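Asunto: Re: [compras-auto] Presupuesto pinzas de mano y mesa, cierre de noviembre
De: Manon Charbonneau
Para: lista compras-auto
Fecha: 10 de mayo de 2026

Hola a todos, contesto rápido y por partes que salgo en un rato.

Gordon Grewal escribió:
> Manon, antes de firmar nada necesito saber tres cosas. Si las
> pinzas de Hurkow se pagan por unidad o por pareja de dedos. Si la
> mesa de Boychuk entra en este pedido o la dejamos para noviembre.
> Y si el tope sigue siendo 2.000 o alguien lo ha subido sin avisar,
> porque en la hoja de Mitra veo otra cosa.
> Gordon

1. Pinzas
Por unidad, con los dos dedos montados. 1.154 cada una, portes aparte. Los dedos de recambio van a 311 el juego y quiero uno por pinza, no me hagáis racanear en eso. Son de plástico oscuro, bloque macizo en la punta, con sus agujeritos para tornillo por arriba. Onyekachi pregunta si se pueden imprimir en casa: se puede, pero el tiempo de Dagim también cuesta y este trimestre no lo tenemos. Apertura de sobra para las bolsas que manejamos.

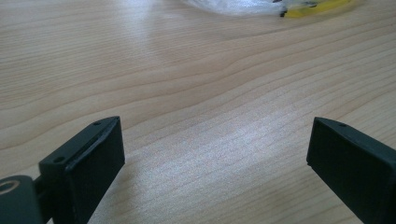
2. Mesa
Aquí es donde tengo dudas. El tablero claro es bonito y liso pero brilla una barbaridad con la luz de arriba, justo en la zona donde se trabaja. Mirad el reflejo entre los dos dedos, casi blanco, y la bolsa transparente con lo amarillo allá al fondo. El plástico transparente sobre un tablero así ya sabemos la guerra que da con la visión. Opciones:
a) mantel mate encima, lo barato, 300 con el corte a medida
b) la mesa de Boychuk con superficie mate, todavia sin oferta por escrito
c) mover las lámparas y no comprar nada
Yo iría a por la a) ahora y la b) en noviembre si sobra. La c) la probaría igual, esta semana, que es gratis.
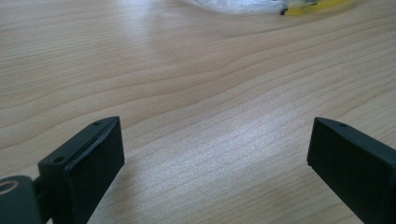 3. Tope
Sigue en 2.000. Lo de la hoja de Mitra es la versión vieja, la de Brovulness, donde iban dos pinzas. Una pinza, un juego de recambio y el mantel: cabemos, y queda algo para portes. La segunda pinza pasa a noviembre - Mitra, cambia la hoja porfa, y borra la pestaña antigua que nos va a liar a todos.

4. Plazos y garantía
Murnow dice que sirve antes que Hurkow pero no me dan garantia de los dedos, solo del cuerpo. Los dedos es lo que se gasta. En la foto que va con este punto se ven unas motas claras en el borde bajo del izquierdo y otra en la esquina del derecho, puede ser polvo o puede ser roce, no lo sé.

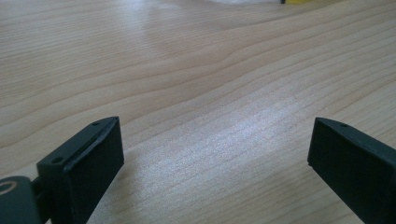

Así que con Murnow nada hasta que lo pongan por escrito. Si alguien tiene contacto allí que escriba él, a mí ya no me cogen el teléfono.

Pendiente:
- Dagim: pedir a Hurkow la oferta en firme, con portes desglosados
- Mitra: la hoja
- Onyekachi: medidas del tablero para el mantel, largo y ancho, y que sobre un poco por los lados
- Gordon: dime si firmas tú o firmo yo

Una cosa más, Gordon: el pedido tiene que llevar el código de gasto de equipos, no el de fungibles. La otra vez los recambios fueron a fungibles y nos lo devolvieron todo. Si hay que partirlo en dos pedidos se parte, pero decídmelo antes de que Dagim hable con ellos.

Manon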